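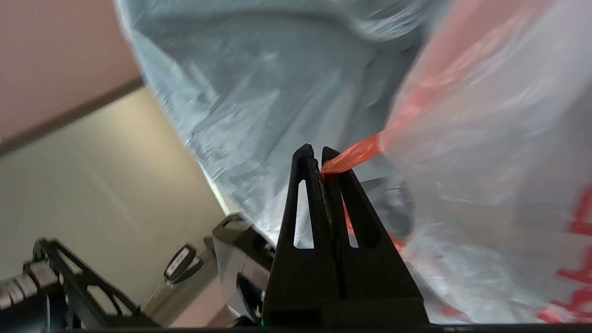
袋の整理、12月分の続き。朝8時半から昼過ぎまで、作業室の袋類を全部出して、使うものと使わないものに分けた。前回の記録では「袋は足りている」と書いたが、足りているのは数だけで、種類が混ざっていて使いにくい。緩衝材を入れる袋、端切れを入れる袋、普通のごみの袋が同じ引き出しに突っ込んであり、急いでいる人は一番上のものを取る。薄い半透明の白い袋は、光が当たると青っぽく見えて、空でふくらんでいても中身入りに見えることがある。目印にするなら橙がかった赤の細い帯の部分がいい。白いフィルム越しでも色が斜めに透けて見えるので、丸まった状態でもどの袋かすぐわかる。赤い印刷のほうは、しわが寄ると読めないので目印には使わない。以下、この袋を「白(赤帯)」と書く。

引き出しから出てきたもの。白(赤帯)、無地の白、ピンクの半透明、黒の小、紙袋、あとはKinnunenの部品が入ってきたチャック袋。チャック袋は再利用すると決めてあったのに、開け口の裂けたものまで戻してあった。裂けたものは捨てた。紙袋は底の抜けかけたものを除いて、入口脇の棚の下段に移した。黒の小は誰が買ったのか不明。中身が見えない袋は作業室では使わないことになっているので、Ubaldoに聞いてから処分する。聞くまでは引き出しの奥。

(追記)Ubaldoの返事は「知らない、捨てていい」だった。捨てるのはもったいないので、油を拭いたウエスを運ぶときの外袋に回す。外袋なら中身が見えなくても札を付ければ済む。

なぜ今これをやるか。先月、Favurbridgeへ出す返却品の箱に、緩衝材のつもりでごみ袋が一つ入ったまま発送されかけた。封をする前にRosalbaが気づいて抜いた。入っていたのは裁ち落としと紙くずで、先方に届いても害はないが、みっともない。入れた本人を責める話ではなく、同じ見た目の袋を二つの用途で使っていたのが悪い。あのときはどちらも無地の白だった。

分け方を決めた。
白(赤帯):紙くず、掃除で出たもの、いわゆる普通のごみ。
ピンクの半透明:緩衝材と、きれいな端切れ。つまり捨てないもの。
無地の白:在庫を使い切って終わり。使い切るまでは機械のカバーの下敷きと、塗装の養生に限る。ごみにも緩衝材にも使わない。
チャック袋:部品だけ。
紙袋:書類と、軽い型紙。

最初は逆に、ピンクをごみ、白を緩衝材にする案を書いていた。色つきのほうがごみだと思う人が多いかもしれないと考えたからだ。やめた理由は在庫の量で、ごみは毎日出るので減りが早く、白(赤帯)のほうが手に入りやすい。ピンクはBakachの箱買いの残りで、次にいつ入るかわからない。減りの遅い用途に回すのが順当だと思う。

袋の厚みについて。Bakachの箱の側面に厚み30ミクロン、容量40リットルと書いてある。ピンクは全部この箱から出したもの。白(赤帯)は外装がもう残っておらず、数字がわからない。指でつまんだ感じでは白のほうが少し張りがないが、測っていないので書くだけにしておく。マイクロメーターで薄いフィルムを測ると押しつぶしてしまって値がばらつくし、ごみを入れるだけならそこまでの精度は要らない。破れたら二重にする、で足りる。

重さは一度だけ量った。ピンクに緩衝材の古いのと端切れをいつもの量だけ入れて口を結び、台秤に載せたら691グラム。袋そのものの重さは引いていない。見た目の大きさのわりに軽い。これなら棚の上段に置いても危なくないし、片手で下ろせる。逆に、同じ大きさに見える袋を持って明らかに重いときは、何か別のものが混ざっていると疑っていい。前にニードルの折れたのが端切れに混ざっていて、外から触って気づいたことがあった。折れた針は缶。袋に入れない。この件は壁の紙にも書いてあるが、もう一度ここに書いておく。

結び方。白(赤帯)は帯を持って引き寄せ、中の空気を軽く抜いてから結ぶ。空気を抜かないと丸くふくらんだままで、台車に載せると場所を取るうえに隣の袋に乗り上げて落ちる。一気に押すと中のほこりが口から吹き出すので、袋の横を手のひらでゆっくり寄せる。ピンクのほうは固結びにしない。開けてまた使う袋なので、口をねじって紐で一度留めるだけ。紐は綿の細いもの。輪ゴムは冬に切れるし、切れた輪ゴムが緩衝材に混ざると取り出すのが面倒なので使わない。

置き場所。ごみのほうは出口の左の台車、捨てないほうは奥の棚の上段。移動の途中で床に置くのは構わないが、置いたまま別の作業に入らないこと。今の床は石目の大判タイルで色が薄いグレーなので、半透明の白い袋を置くと見落としやすい。ピンクのほうはよく目立つ。そういう意味でも、床に仮置きする可能性が高い緩衝材をピンクにしたのは悪くなかった。

床の話をもう少し。タイルは掃除が楽だが、ほこりが薄く残っていても模様の筋と区別がつきにくい。斜めから明かりを当てるとわかる。袋を引きずると、底に細かいほこりがついて、それがそのまま棚の上段に上がる。緩衝材は先方の箱に入るものなので、袋の外側も汚したくない。引きずらずに持ち上げること。両手がふさがっているときは、先に片方を台の上に置いてから戻る。面倒でもそうする。

昼前に一度、分けたものを実際に動かしてみた。棚から下ろす、中身を足す、口を留める、戻す。ここまでは問題なし。困ったのは、小さい白い袋をピンクの袋と一緒に扱うとき。小さい白い袋に細かい端切れをまとめて、それをピンクに入れるやり方を前からDarioがやっていて、散らばらないので自分も真似している。ところが入れる前に大きいほうを上に重ねてしまうと、小さいほうが下になり、結び目のあたりだけが白く覗いて、ごみを挟んでいるようにも見える。作業中の本人はわかっていても、通りかかった人にはわからない。

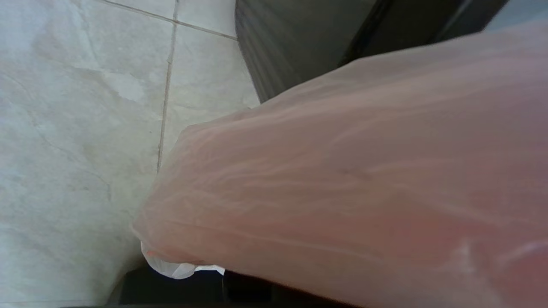
Meenakshi Bajpaiからは、小袋を使うなら白をやめるべきだという意見が出た。白はごみと決めたのだから、捨てないものの中に白が一つでも見えたら、誰かが親切で抜き取って捨てるだろう、色で分けると言っておいて例外を作るのが一番まずい、とのこと。もっともだと思う。代わりに小袋はチャック袋の大きいほうを使うか、薄い不織布の巾着を縫うかのどちらか、という提案もあわせて受けた。

チャック袋は部品だけと上に書いたばかりなので、それを崩すのは気が進まない。巾着のほうで考える。不織布なら型紙用の余りがある。縫うのは直線だけなので、手の空いたときに何枚か作っておけばいい。口は紐を通さず、折り返して挟むだけにする。紐を通すと、端切れの糸くずと絡んで開けにくくなるのは前に経験済み。

Darioにもこの変更を伝えた。小袋を先に入れてから大きいほうを膨らませれば問題は起きない、という言い分だったが、順番を守れば大丈夫という決め方は、忙しい日に必ず崩れる。しばらく押し問答になり、巾着ができるまでは今までどおり白の小袋を使ってよい、ただし必ず中に入れてから床なり棚なりに置く、ということで折り合った。巾着ができたら白の小袋は終わり。いつまでに、は決めていない。年末の発送が片付いてからになると思う。

札について。Urszulaから、色だけに頼らず文字も付けてほしいと言われた。夕方になると棚のあたりは暗く、ピンクと白の差が思ったほど出ない。試しに照明を半分落としてみたら、たしかに遠目にはどちらも白っぽい灰色に見えた。棚の縁に「捨てない」、台車の取っ手に「捨てる」と書いた札を下げた。袋のほうには貼らない。半透明のフィルムにテープを貼ると、剥がすときに伸びて裂ける。再利用するピンクでそれをやると一回で駄目になる。札は厚紙に油性ペン、角を落として穴をあけただけのもの。字はUrszulaが書いた。自分の字より読みやすい。

緩衝材の中身も見直した。残したのは、気泡シートの大きい切れ、薄葉紙、発泡シートの折れていないもの。捨てたのは、テープが付いたままのもの、気泡がほとんどつぶれたもの、印刷が移りそうな新聞紙。新聞紙は前から賛否があったが、薄い色の張り地に当たるとインクが移ることがあるので、今回から緩衝材としては使わないことにする。塗装の下敷きには使うので、束は塗装台の下へ。

端切れは大きさで分けるのをやめた。以前は大中小と書いた箱があったが、中の箱ばかり増えて、大も小も空いていた。今は材質だけ。綿と麻は一緒、合繊は別、革は別の引き出し。革を袋に入れると冬でも湿気を吸って型がつくので、平らに重ねておく。合繊の端切れはピンクの袋でいいが、静電気でフィルムに張りついて、出すときに全部ついてくる。巾着に入れるとこれも少しましになるはず。試したら書く。

Prenelbyの仮置き分(椅子の座面)について。包んでいたものを一度開けて、中の緩衝材を入れ替えた。古いほうの気泡シートはつぶれていたので処分。新しく入れたのは薄葉紙を先に、その外に発泡シート。座面の縁の飾り鋲が気泡シートに跡をつけるのではなく、逆に気泡シートの丸が張り地に跡をつけていたので、直接触れさせないようにした。跡は蒸気を当てて一晩置けば戻る程度。明日の朝もう一度見る。

発送の箱を閉じる前の確認も変えた。今までは中身の一覧と品物を照らし合わせるだけだったが、袋も見る。箱の中に白(赤帯)があったら、中身が何であれ出す。ピンクは入っていてよいが、先方に渡すのがもったいないので、できるだけ中身だけを詰めて袋は引き上げる。Rosalbaの意見では、袋ごと入れたほうが受け取る側の片付けが楽だということで、それもわかる。Favurbridgeは開梱を一人でやっていると聞いているので、あそこだけは袋ごとでいいことにした。箱の内側に、緩衝材は袋に戻して返送してもらえると助かる、と一筆入れる。返ってきたら助かるし、返ってこなくても文句は言わない。

補充について。白(赤帯)は、引き出しの残りが2束になったら買う。束の下に黄色い紙を挟んでおいたので、紙が見えたら壁の表に印を付けること。前は「少なくなったら言う」だったため、みんな誰かが言ったと思っていた。ピンクは補充の予定なし。破れても小さい穴なら内側から継がずに、穴を上にしてそのまま使う。端切れは軽いので破れ目から落ちることはあまりない。大きく裂けたものは切り開いて、薄い敷きものにする。

やり残し。
不織布の巾着。寸法はまだ。まず手持ちの余りで一枚縫って、ピンクの袋に入れてみてから決める。
引き出しの仕切り。今は段ボールを立ててあるだけで、袋を引き抜くと一緒に倒れる。薄い合板に替えたい。端材は木工側にあるはずなので、Ubaldoに聞く。
台車の左前の車輪。袋を載せて押すと右へ流れる。荷の偏りかと思ったが、空でも流れる。糸くずが軸に巻いていると思うので、次に裏返したときに取る。
無地の白の残り。養生用として塗装台の横に吊ったが、フックが低すぎて足に当たる。高さを変える。
壁の紙の書き直し。今の紙には「白:緩衝材」とまだ書いてある。これは今日のうちに線で消した。清書はUrszulaに頼んだ。

14時半、引き出しを戻して終了。午後は座面の続き。裏布の待ち針を打つところまで進んだが、針山が見当たらず、袋を出したときに一緒にどこかへ動かしたらしい。棚の上段の袋は口を開けて触って確かめた、なし。紙袋の中にあった。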